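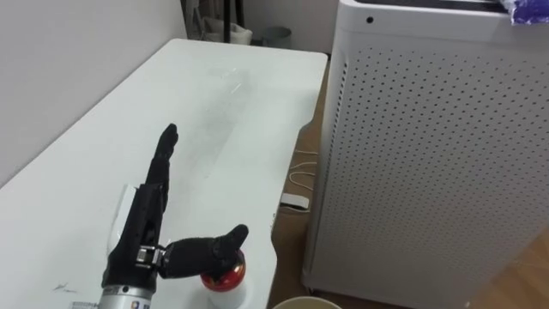
Robot hand next to the bottle with the red cap, attached by the original poster

Home | Boards | Gadgets & Machines | Chores | Sign in

Can a robot hand put away small stuff yet, or am I dreaming?

dadside_590
posted 22 September 2022

I keep going back and forth on this, so I'm putting it to you all. My mother-in-law has arthritis in both hands and the things that beat her are tiny. Pill bottles, the cap on the vanilla, the little jars she keeps her buttons in. She can still vacuum and she can still cook (better than me). It's the picking up and twisting and setting back down that wears her out.

So I've been reading about humanoid hands, the kind with real fingers, and the picture up top is pretty much what got me hooked. One finger up, the others curled in, thumb out sideways right by the cap. It looks so close to how I'd do it! But I've also seen plenty of clips where everything is cut together and you have no idea how many tries it took.

What I want to know is pretty simple. Could a machine clear a table of small bottles and cups on its own, in a regular house, with a cable on the floor and junk in the corners? And if not now, is it a couple of years or is it twenty? We have about $4,000 set aside for making her place easier and I'd hate to spend it on the wrong thing. There's a waiting list for a helper arm from a company called Tramotton and I'm number 421 on it, for what that's worth.

Tramotton_skeptic
Not yet. Save your money. Get her a rubber jar gripper and one of those pill organizers with the big flip lids.

olatunji_workbench
I'll take a longer swing at this, because I work at a packing shop in Drasanport and we've had an arm on our line since August. It has a plain two-finger gripper, nothing like the hand in your picture, and it moves bottles from a tray to a box. Same bottle every time, same tray, same light. It's good at that and I'd be sorry to lose it. Then somebody swapped in a bottle with a slightly rounder cap and we lost most of a morning getting it to behave again.

Now look at your photo the way I would. A white bottle on a white table is already kind of mean to a camera. The red cap helps a lot, and shiny caps can throw glare, so it's a wash. The bottle is also near the front edge of the table, and if it gets nudged the wrong way you're on your knees looking for it. A person barely thinks about any of that. And the way those fingers are folded up, I couldn't tell you from one still whether it's about to grab something or just holding a pose.

Picking up one small bottle, sure, a decent hand in a decent setup can do that. Taking the cap off is a whole other job. You have to hold the body still, squeeze just enough, and turn, and if it's a push-and-turn cap you have to push as well. With one hand I don't even know how you'd go about it unless something else is holding the bottle.

My guess for a regular house, doing a whole table of mixed stuff with no one watching, is ten years. I've been wrong before (I thought the robot vacuum was a toy and I now own two).

For the $4,000 I'd do this:
- automatic jar opener for the kitchen, mine was $29 on sale
- ask the pharmacy for easy-open caps, ours does it if you ask
- pull-out shelves so she isn't reaching
- lever handles on the faucets and doors

I'd stay on the list if it's free. If they want a deposit, read the refund part twice.

dadside_590
Thank you, that's a lot more than I hoped for. I didn't know you could ask for different caps, I'm calling them after lunch. Staying on the list for now, no deposit so far.

sunporch_pat
My sister had one of those electric jar openers and it was great on pickles but it would not grab anything small, so check the smallest lid size before you buy. No idea about robots, sorry. I'd take one that folds fitted sheets, though!

Contact us | Copyright 2022 Dadside Community Help | Back to top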